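When the evenings become cold, in October, I take all the soft toys of my daughter down from the shelf and look at them one by one. It is a job I like. I put on the radio, I make tea, and I check the seams, the eyes and the labels.

Most of them are smooth plush and easy to clean. The curly ones need more patience. The loops hold dust and biscuit crumbs, and if you brush them with a hard brush they open and become frizzy, and then the toy looks old very fast.

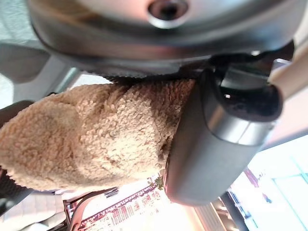

Farzana Marikar
Writes about home, mending and small things

For nubby fleece in beige or tan I use only a soft baby brush and a damp cloth. I go slowly into the folds, where the fabric bunches, and I press with the fingers and do not pull. After this I leave the toy on a towel until the next day. My neighbor Rhiannon Jarman puts hers in a pillowcase and washes them at a low temperature. It works for her, but I am too afraid for the stuffing.

Last year I repaired 2 seams with a thread which was too light, and I still see them every time I pass the shelf. Now I keep a small box with three brown threads, from sand to almost caramel. I hold them against the toy near the window before I cut.

Tomorrow I will do the rabbits. One ear needs new stitches and I have not yet found the right gray.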